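Looking after the Plotcombe cell — questions I keep getting

I set up the picking cell at Pevari and I've kept it running since September, so most of the questions land on me. These are the ones that come up over and over!

Why is everything white in there?

Mostly for the wrist camera. A plain wall and a plain tabletop give it very little to get confused by, and the colored stuff stands right out. I wipe the table down before the first run (damp cloth, no polish — polish leaves shiny spots and the camera hates them).

Where does the basket go?

Off to one side, so there's a big clear stretch of table for placing. The orange one is my favorite because the color is so easy to pick up against the white, and the loopy rim gives me a good edge to check focus on.

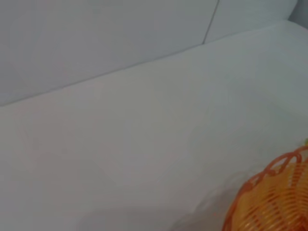
The view looks tilted. Is the camera loose?

Probably not! The camera turns with the wrist, so the line between wall and table can slant a lot. Send the arm to its home pose first and look again. If it's still slanted there, snug up the two bracket screws and redo the calibration.

How often do you grease the wrist joint?

Every 3,000 cycles. Araceli Tejada keeps the log, so tell her when you've done it.

It stopped with code 19. Now what?

That's our gripper timeout. Open the fingers by hand, clear anything stuck, then restart from the panel. If it comes back twice, call Surachet Jaidee on extension 122.

Related
Changing the finger pads
Dirken bracket: which screws fit
Wrist camera calibration, step by step
Hrubý cable chain replacement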